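Health and Safety Working Group
Minutes of the meeting held 2020-01-16, Lawal Building, second floor meeting room

Present: Bianca Marinescu (chair), Vaida Luik (minutes), representatives of Facilities, Packing, Goods In and the Night Shift
Apologies: Biralon (tenant, ground floor)

1. Minutes of the previous meeting

The November minutes were accepted with one correction. Item 5 should read "east stair door" and not "east exit door." The door closer has been adjusted and the item is closed.

2. Signs and floor marking survey

V. Luik reported on the survey of safety signs and floor marking. A total of 385 signs were checked against the site register. Of these, 53 were graded for replacement, mostly for fading or lifted corners. The Goods In corridor accounts for the largest share, as the signs there face the loading doors and get direct sun in the afternoon.

Grading followed the Wornness scale, which runs from 0 (as new) to 4 (not legible at the required distance). Anything graded 3 or 4 is replaced. Grade 2 signs stay up and are checked again at the next survey. Packing asked whether a sign that is legible but dirty should be graded. V. Luik confirmed that signs are cleaned first and graded after.

The register has two errors. The eyewash sign in the battery charging area is listed twice, and the mandatory hearing protection sign outside the compressor room is not listed at all. Both to be corrected before the order is placed.

Action: V. Luik to correct the register and circulate it.

3. Replacement order

Two quotes were received. The Gimeck quote covers rigid and self-adhesive signs and includes delivery. The second supplier could not offer the photoluminescent grade used on the stairs and was not considered further. B. Marinescu asked that the order specify rigid board for all outdoor positions. Self-adhesive signs on the brick wall by the cycle rack have failed twice.

The Gimeck quote is valid for 90 days. Facilities will raise the purchase order once the corrected register is available.

Action: Facilities to raise purchase order.
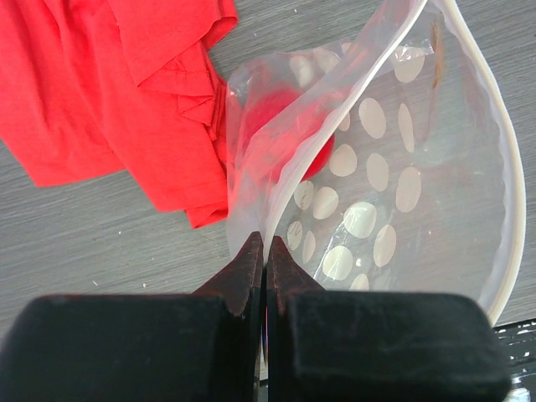 4. Floor marking

Tape in the main pedestrian aisle has lifted at the two points where pallet trucks cross. Facilities proposed paint at the crossings and tape elsewhere. The Night Shift representative noted that paint needs the aisle closed until cured and that the aisle is the only marked route to the west exit. Agreed that painting is done one crossing at a time, with a temporary route signed through Packing.

The temporary route must be shown on the noticeboard plan before work starts. Shift leads to brief staff at handover.

Action: Facilities to issue the closure plan to shift leads.

5. Shared areas

Biralon sent a written comment that visitors to the ground floor cannot tell which assembly point to use. There are two, and the sign in the lobby shows only the north one. Agreed to replace the lobby sign with one showing both points and the tenant assigned to each. Wording to be agreed with Biralon before printing.

The Packing representative asked for the same information on the back of visitor passes. B. Marinescu agreed in principle. Current pass stock to be used up first.

Action: B. Marinescu to send draft wording to Biralon.

6. Any other business

The first aid contact list by the canteen still shows a former employee. Night Shift to supply current names.

The bulb in the exit sign above the plant room door is out. Reported to Facilities during the meeting and logged as urgent.

7. Next meeting

Date to be confirmed by e-mail. Items for the agenda to V. Luik.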